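Tülin Toprak : « Un jeu, c'est d'abord un plateau qu'on comprend sans lire »

Tülin Toprak dessine des jeux d'assemblage depuis 12 ans. Elle a commencé chez Tekin, un fabricant de pièces en bois, avant de s'installer à son compte dans un local de la rue des Tanneurs, au-dessus d'une imprimerie. Son dernier projet s'appelle Dronelik. Il tient sur un plateau blanc, avec des pièces bleues à poser, à emboîter ou à empiler.

Elle reçoit dans la pièce du fond, où sont rangées les anciennes versions. Les cartons sont numérotés au feutre. Le plus récent porte le numéro 231. « Je garde tout, même ce qui est raté. En avril, j'ai repris un tracé que j'avais abandonné deux ans plus tôt. Il était meilleur que celui sur lequel je travaillais. »

L'idée du jeu lui est venue en regardant sa nièce trier des boutons sur une table de cuisine. « Elle ne cherchait pas à gagner. Elle voulait que chaque bouton ait sa place. J'ai pensé qu'on pouvait partir de là. » La première version comptait 124 pièces. Son associé, Nevzat Uçar, l'a trouvée impossible à ranger. Ils ont passé un hiver à en retirer.

« Nevzat est menuisier de formation, dit-elle. Il pense à la boîte avant de penser au jeu. Au début, cela m'agaçait. »

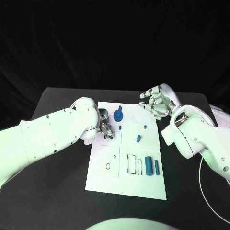
Le plateau a été la partie la plus longue à mettre au point. Tülin Toprak a d'abord essayé des couleurs, puis des pictogrammes, qu'elle a tous supprimés. Restent des lignes fines qui partagent la surface blanche en plusieurs zones. « Quand le fond est chargé, on regarde le fond. Avec du blanc, on voit tout de suite une petite cheville bleue, debout ou couchée. » La roue dentée se place où l'on veut, et son moyeu en relief peut recevoir une cheville courte posée dessus. Le cylindre, lui, a failli disparaître : il roulait. Elle l'a gardé sur l'insistance de Nevzat Uçar, qui trouvait les autres pièces trop sages.

La taille des chevilles a aussi fait débat. Un premier fabricant, Briscombe, proposait de les grossir pour faciliter la prise. Elle a refusé. « Il faut que le geste demande un peu d'attention. Si on pose la pièce sans y penser, il n'y a plus de jeu. » Le contrat est finalement allé à Zandau, qui a accepté de petites séries.

Les règles tiennent sur une page. On y trouve 5 parcours, du plus simple au plus serré, et une page blanche au verso pour inventer les siens. Elle n'a pas voulu de sablier. « Le temps, les gens se le mettent tout seuls. »

Elle travaille maintenant à une variante à deux joueurs, placés face à face, chacun d'un côté du plateau. Le tracé est presque arrêté — il reste une zone centrale qu'elle juge trop étroite. Nevzat Uçar, de son côté, a déjà dessiné la boîte.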